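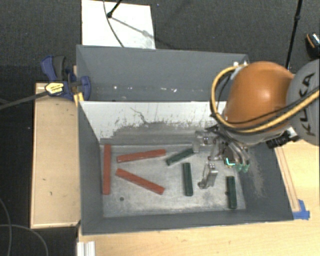 # Grasp collection at Talletti: questions we get

Last updated 29th September

**What are you collecting?**
Attempts at picking single bars out of a bin. Each attempt is stored with the camera view before the move, the arm's path, the finger positions and a result. The learning system (we call it Flunix) trains on all of it.

**How many attempts do you need?**
The first set is 2,000. We run in blocks of 100 and check each block before starting the next one.

**Do failed grasps count?**
Yes. Keep them. A set made up only of good picks teaches the system very little about where not to put the fingers. The only attempts we delete are ones where the recording has a gap or the arm was stopped by hand.

**Why bars?**
They are simple to describe and still hard to pick. A bar lying against a wall leaves no room for a finger on one side. Two bars close together at one end and apart at the other can be picked, but only from the open end. The red bars are longer than the green ones, so the system also has to deal with length.

**How should the bars be laid out?**
The layout sheet has 144 starting positions. Work through them in order. After the last one, drop the bars in by hand and leave them where they land. Bars go in the front compartment, on the metal floor. The rear compartment stays empty unless the sheet says "transfer."

**Can I keep the colors on separate sides?**
For the sorted layouts, yes: red on the left, dark green on the right. For the dropped layouts, don't sort them.

**The metal floor is scratched and shiny. Should it be covered?**
No. The bright patches move when the room lights change and we want that in the data. The same goes for the scuffs on the divider. Wipe off dust and leave the rest.

**What if the bin moves?**
Stop the block. Check that the clamp on the rim is tight, run the corner check, and start a new block number. Do not carry on under the old number.

**Who labels the results?**
Flunix makes a first guess from finger position. A person then goes through the block and corrects it. There are 4 labels: held, dropped, missed, and touched wall.

**Can other sites use the data?**
Kelemen and Gokgate both have access to finished blocks. Open blocks stay on the local drive. The next shared release is planned for February.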